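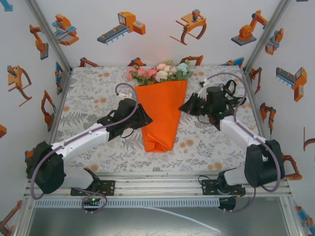 Drakutmont Stationery Supplies, Schools and Offices Team

Changes to paper, notebook and exercise book ordering for the coming school year

Customers who order through the Schools and Offices catalogue will notice several changes to our paper and book range when the new edition is released in May. The changes affect exercise books, copy paper, sketch pads and bound notebooks. Pens, markers, glues and filing products are not affected and may be ordered in the usual way.

Exercise books

The Stirnton exercise book will replace our previous house line in all rulings. It is available in 8 mm ruled, 14 mm dotted thirds, 5 mm grid and plain, with a coloured cover for each ruling so that teachers can tell them apart on the shelf. The colours are blue for ruled, green for dotted thirds, red for grid and yellow for plain. Schools that have assigned cover colours to subjects may request a single colour across all rulings, provided the order is for 400 books or more. Please note this in the comments field when placing the order, as it cannot be applied once the carton has been packed.

Stirnton books are stapled twice through the spine and have rounded corners. The paper is slightly heavier than in the previous line and takes fountain pen and fineliner without showing through to a degree that would trouble most students. Alcohol-based markers will still bleed, and we recommend the Stirnton sketch pad for that purpose.

Remaining stock of the old line will be sold by the carton at a reduced price until it is exhausted. Cartons cannot be split, and rulings cannot be mixed within a carton. Customers who need a small number of matching books to finish the year should contact their account manager before the new catalogue takes effect.

Copy paper

Our standard white copy paper remains at 80 gsm and will continue to be sold in boxes of five reams. A heavier sheet, at 90 gsm, has been added for customers who print reports and certificates on both sides. It has been tested in the common office laser and inkjet machines and may be loaded in the main tray. Coloured copy paper is now offered in pastel and bright assortments as well as in single colours. The ivory shade has been discontinued by the mill. Cream is the nearest match, although customers who hold part boxes of ivory should not expect the two to look the same side by side.

Paper should be kept in its wrapper until needed and stored flat, off the floor and away from outside walls. Many of the jams reported to us in the cooler months come from reams that were opened well ahead of use.

Sketch pads and art paper

The Jematard range of art paper has been extended to include a cartridge pad of 40 sheets in A4 and A3. It is glued along the short edge and has a stiff grey board at the back, which makes it suitable for work outdoors or in classrooms without easels. The surface has a light tooth and is intended for graphite, charcoal and coloured pencil. It will accept a thin watercolour wash but will cockle if heavily wetted. For painting, the Jematard mixed media pad remains the better choice.

The large newsprint pad has been withdrawn. Newsprint is still available in flat packs for schools that use it for life drawing, table covering or printmaking.

Bound notebooks

Steiner notebooks will be available in A5 and A4 with hard or flexible covers. All have numbered pages, a ribbon and an elastic closure. The hard cover version is also offered with a blank title panel, which is useful for laboratories and site offices where books must be labelled and kept. Page numbering begins at the first ruled page, and the contents pages at the front are unnumbered.

Customers have asked whether these notebooks can be supplied with a printed logo. This can be arranged on the hard cover only, with one ink colour, and requires artwork to be approved before production. Delivery times for printed books are longer than for stock items and will be confirmed on the quotation.

Ordering and delivery

Item codes for all paper and book products will change with the new catalogue. Old codes will be recognised by the online ordering system until the end of the school year, and the system will suggest the replacement item where one exists. Saved order lists will not be updated automatically — please check them before submitting a large order. A printed conversion table is available on request by quoting form 598.

Orders received by noon will be dispatched the next working day where stock is available. Paper is heavy, and drivers are not able to carry pallets up stairs or into classrooms. Schools should nominate a ground-level delivery point and make sure that it is open during the hours shown on the order.

Damaged cartons should be noted on the delivery docket at the time of receipt. Claims for crushed corners or water damage must include the carton label, so please keep the outer packaging until the contents have been checked.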